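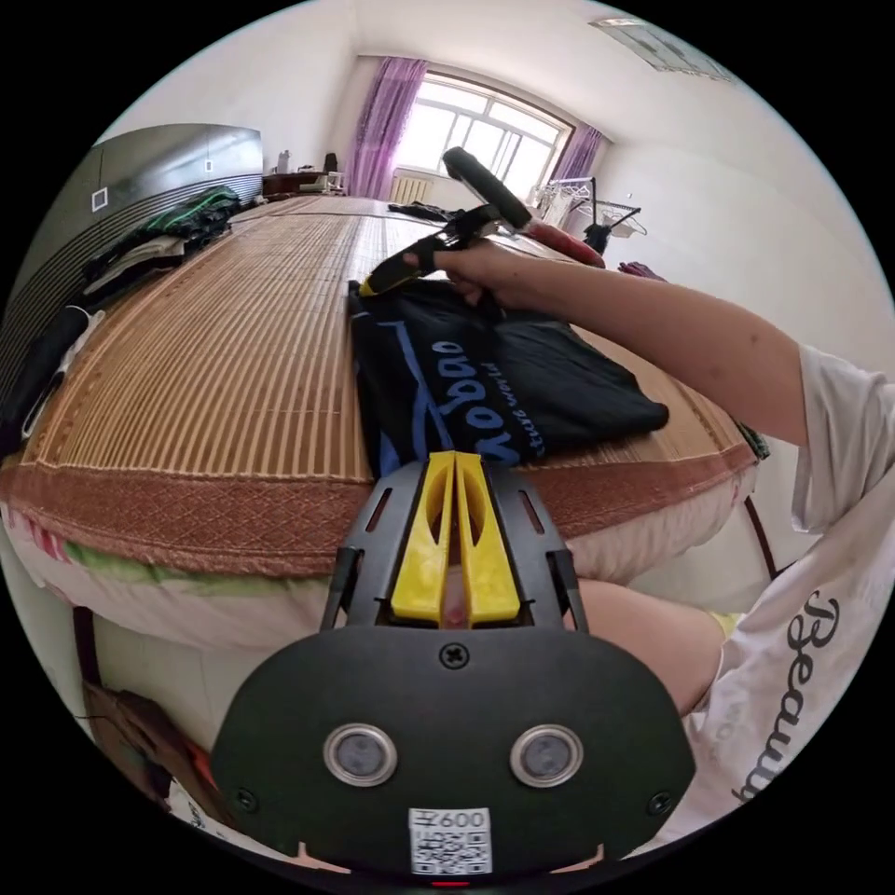
Bedding thread: switching from a top sheet to just a duvet, worth it?

quiltgoblin
Posted 21st March
OK so I finally gave up on top sheets. I kick mine down to the bottom every single night and wake up with it wrapped around one ankle. Ordered the Rundeo cotton duvet cover, queen size, and I've been using it for 16 nights now. I love it so far but my sister thinks I'm gross. Anybody else gone without? How often do you wash the cover?

marlow_in_socks
Welcome to the good side! I quit top sheets years ago and making the bed takes me no time at all (pull it up, smack the pillows, done). I wash the cover once a week with the pillowcases.

tenpinterry
Your sister is right, sorry. A top sheet is WAY easier to wash than a duvet cover. You're wrestling that thing back on every week and you're going to get sick of it by May. I did. Went back to a flat sheet and a blanket and never looked back.

quiltgoblin
See, I don't mind the wrestling that much? I do the burrito roll. Lay the cover inside out on the bed, duvet on top, roll the whole thing up from the closed end, flip the opening around the roll and unroll it. First time I messed it up and had to start over.

tenpinterry
The burrito roll is a myth. I have tried it 10 times and every time I end up with a big lump in one corner.

marlow_in_socks
Do you have corner ties? That's your lump. My old Nyarko cover had no ties and the filling slid around like crazy. The Dradia one has them at all four corners and it stays put. If yours doesn't, sew a loop of ribbon in each corner and use big safety pins till you get to it.

hushpuppy_27
Question for the no-sheet people - what do you do in summer? We're in Clellham and it gets sticky here at night. I can't sleep with nothing on me but a duvet would kill me.

marlow_in_socks
Empty cover! Take the insert out and sleep under the cover by itself.

tenpinterry
So... a top sheet.

marlow_in_socks
A top sheet with buttons, fine.

hushpuppy_27
lol I might try that. Do the buttons bug you? I had a zipper one and the pull was freezing on my feet.

quiltgoblin
Mine has buttons and I can't feel them, but I keep that end at the foot. Update on the washing, I did it today on warm and the pillowcases all ended up inside the cover in a wet ball. Do you guys button it first?

marlow_in_socks
Yes, button it first, always. And take it out halfway through drying and shake it.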